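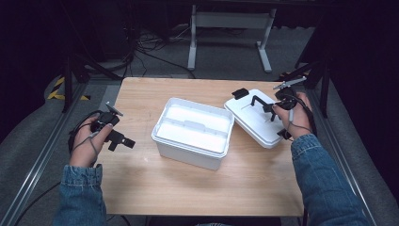 *Fig. 4. Lid trial with two hand-held grippers, storage box and detached lid on the table.*

## 4. Comparing finger sets on the Feleo hand grippers

Do this before you record anything you hope to keep. Kojo Asamoah skipped it in January and now owns 73 recordings of a lid sliding off a table.

1. Put the box near the middle of the table and lay the lid to its right.
2. Pick up one gripper in each hand. Loop the cord around your hand so it has some slack.
3. Squeeze each trigger fully, then let go. The fingers should open without a pause. If they stick, go to Section 7 and bring patience.
4. Rest the right jaw on the flat of the lid. Do not press. The lid has no opinion about your grip strength, but the force log does.
5. Grip the lid by its edge, lift it, hold for a slow breath and set it down.
6. Repeat 50 times, then swap the finger set and do it all again. Yes, all of it.
7. Enter drops and slips on the Lolton sheet, one row per lift.

**Note:** Try the divider inside the box as well. It is low, and the Badine fingers tend to miss it with great confidence.

**Caution:** Keep cables away from your feet and the table rails. The replacement cable costs 400 dollars and Reinaldo Falcão signs for each one personally, with a sigh.

**Caution:** Never change fingers with the controller powered. The Haddad unit treats a missing finger as a fully closed one and will try to help.

When both sets are logged, go on to Section 5, Camera alignment.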